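4.2 Do tidy-desk rules change how people work?

Claims for clear-desk rules are made with more confidence than the evidence allows. Blackwood and Lemaire reported that staff in tidy offices finished routine paperwork sooner, but their workers chose their own desks, and neat people may simply have picked the neat rooms. Filali's later survey of 200 office workers has the same weakness. It asked people how organised they felt, and we doubt that feeling organised and getting through the day's work are the same thing.

Our own sites, Tullari and Ranusness, were meant to settle the matter. They did so only in part. At both, the written rule covered desks and said nothing about shared tables (Figure 3). Staff who cleared their desks often moved the clutter a few metres and were then scored as tidy. A centre that counts desks alone will find that its rule works very well.

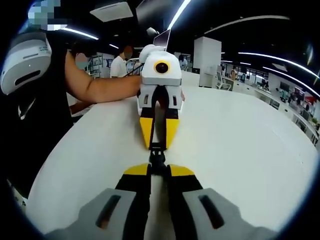 Figure 3. Equipment on a table.

4.3 Limits of the diary data

Sixty people agreed to keep a work diary through July. Simanjuntak and Pichon coded the entries separately and disagreed most on the word "mess", which some diarists used for paper and others for unread email. We left those entries out of the main analysis. Putting them back favours the rule slightly, though we would not lean on a result that depends on what one word meant to the person writing it.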